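Pendwood key-sorting benchmark

The Pendwood key-sorting benchmark is a procedure for comparing parallel grippers on small, flat, irregular objects. It was drawn up at the Altholm laboratory by Ye-seo Choo and Da-eun Seo as part of the Pendwood series of tabletop manipulation tests. The benchmark uses keys fitted with colored plastic tags, which must be transferred between the floor of an enclosed workcell and a shallow tray.

Background

Earlier tests in the Pendwood series used blocks and cups, which most two-finger grippers could handle without much difference in score. Keys were adopted as a harder case. A key lying flat offers very little height for the fingers to close on, and its tag, ring and blade move separately once lifted. Choo had first proposed coins, but these were dropped after a pilot run in July.

Workcell

Two arms are mounted side by side on a front rail and reach inward over a gray marble-patterned floor. The walls carry large printed spirals, which give the fixed camera a high-contrast background for registration. Household items, among them a toaster, are kept in the cell as obstacles and visual distractors. Each arm carries one gripper, and a second camera at the wrist supplies close views of the tray.

Procedure

At the start of a trial the operator spreads the keys around the tray. A pick is counted when the key has cleared the floor and been released inside the rim. A key dropped outside the tray may be attempted again, but the first attempt is scored as a miss. In the reverse version the keys start in the tray, where interlocked rings often cause several to come up together. Such lifts are logged separately as multiple picks and are excluded from the main score.

Grippers compared

The published comparison covered 2 finger designs, the Gitetti wedge finger and the Marchand flat pad, driven by the same controller and the same closing force. Some 4,000 picks were recorded. The wedge finger had the higher success rate on keys lying flat, while the flat pad held tags more securely during transfer. Both lost accuracy in a crowded tray, where glare from metal and plastic affected the wrist camera's depth estimate.

Limitations

Seo noted that tag color was not balanced across trials and that results should not be extended to untagged keys. Finger wear was not measured.

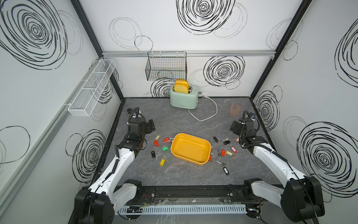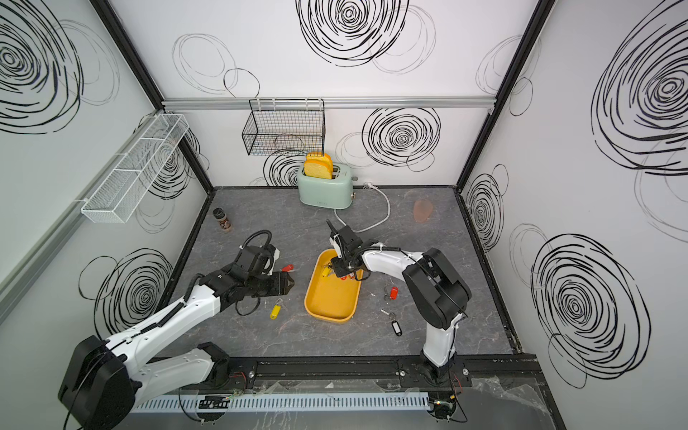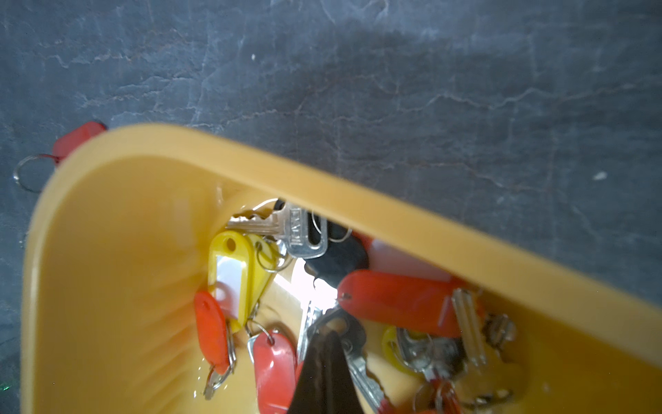
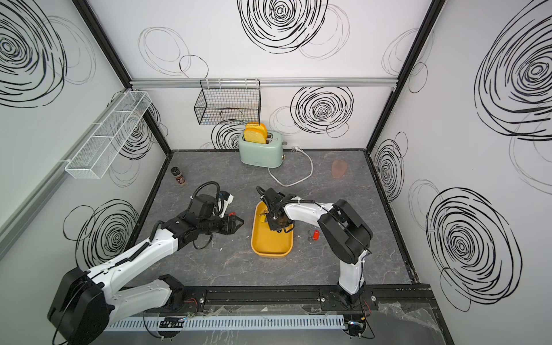

Pendwood key-sorting workcell. Third picture: keys in the tray from the wrist camera. Others: both arms and the tray from the fixed camera.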